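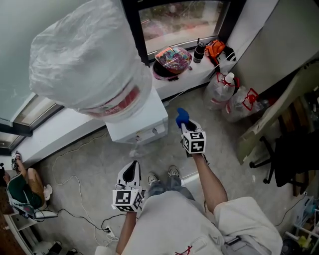

Covero hand-held grippers near a water dispenser

Covero is a hand-held gripper kit for recording manual tasks, sold by the firm Monduvari. It was designed by Hugo Calvo and first offered in August as a successor to the Cantero, a single-gripper model. Each kit holds two grippers, a carrying case and 4 spare fingertips. A marker cube mounted on each gripper is used to track its position.

The kit weighs around 28 ounces without the case and is listed under catalog number 2112. Buyers may also order Dralora, a paid service in which Monduvari checks recordings and returns them in a common file format. The standard Dralora plan covers 63 hours of material. Prices were last revised on 10/19/19. Replacement cubes are sold separately.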